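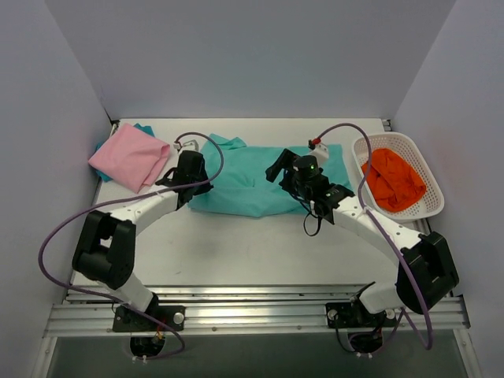
Three pale walls and a white tabletop.

5 min read

So we've painted the back room. Again! If you've been reading since the winter you'll remember the first go, which was meant to be a soft warm grey called something like Oatmeal and came up the colour of a bandaid. I lived with it for 12 weeks. I told visitors it was growing on me. It was not growing on me.

The trouble with small rooms is that everybody has a theory. My sister says go dark and "embrace it". My neighbour Zachary MacLeod (retired painter, very firm opinions about rollers) says white ceiling, white walls, white trim and stop mucking about. I wanted colour, but the sort you only half notice, and after a lot of squinting at chips taped to the wall I landed on a grey with a fair bit of lavender in it. The tin is from Latetti and the shade is called Hurnia, and I have no idea what a Hurnia is. Possibly a moth.

I'd gone in thinking I'd get a sample pot like a sensible person. They were out of sample pots. The bloke at the counter said he could mix me a litre, and then pointed out that four litres was much better value, and I am weak, so I carried home four litres of a colour I'd seen on a bit of card the size of a biscuit. Don't do this. Or do, I suppose, I got away with it.

First coat was alarming. Wet, it looked properly purple, like the inside of a child's birthday party, and I had a good long sit on the back step with a cup of tea wondering if I could tell everyone it was on purpose. By the next morning it had dried back to a sort of early-fog colour and I went round the house being insufferable. Second coat went on that arvo. I did the cutting in by hand because I hate masking tape (it always takes a strip of something with it when it comes off) and there's a wobble above the window that I've decided is charming.

What I've learned about lavender greys, for anyone else circling one:

They change all day. Ours faces south so it never gets direct sun, and in the mornings it's nearly plain grey. Around tea time with the lamp on, the purple comes out to say hello. If that sort of thing would drive you round the bend, pick a beige.

They make white look very white. The old cream skirting boards suddenly looked like they'd been smoking a pack a day, so of course those had to be done as well, and then the door, and then the other side of the door. A weekend job! It took me 10 days.

They also show every dent. I'd filled the holes from the old shelves and sanded them and felt very pleased with myself, and the minute the paint was on I could see each one. Zachary came over, ran his thumb across the wall and said "mmm", and I've been thinking about that "mmm" ever since.

Money, because someone always asks in the comments. Paint, filler, two decent brushes and a new roller frame came to $414, and I already had the drop sheets. The only quote I got for having it done was $700 from Friesen down the road, without the skirting, which was perfectly fair and I nearly took it. If you've got a dodgy shoulder, take it. My neck was not speaking to me for days.

Next up is the floor. There's a rug I've been eyeing off from Trallen, a big flat mustardy thing, and I can't decide whether mustard and lavender is clever or whether it's a footy team. Opinions welcome. I'm hoping to have it sorted by August, when Mum comes to stay and will want to know why the room she's sleeping in still has a ladder in it.

Also, does anyone want most of a tin of Oatmeal?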